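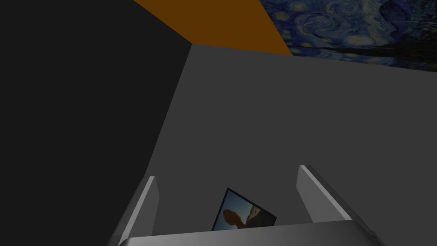
Elleo picture hanging strips, the medium pack. Bought in April from the Ionescu shop in Ultetbridge, on the way home, no research done.

Good first. Dead easy to put up. Wipe wall, press, hold for 60 seconds, leave it an hour before hanging anything. No drill, no dust, landlord happy. Two small frames in the hall still up and still level.

Less good. Bathroom one came down after two weeks, glass everywhere. Pack does say not for steamy rooms, in tiny print on the back, so partly my fault I supose. Also useless on textured paper, dont bother.

Took one off to move it and the tab snapped halfway. Hairdryer and dental floss got the rest, small patch of paint came with it. The Breren ones I had in the old flat peeled cleaner but cost more.

Would buy again for light stuff on smooth walls. Anything heavy get a proper hook. 

Posted 2026-09-13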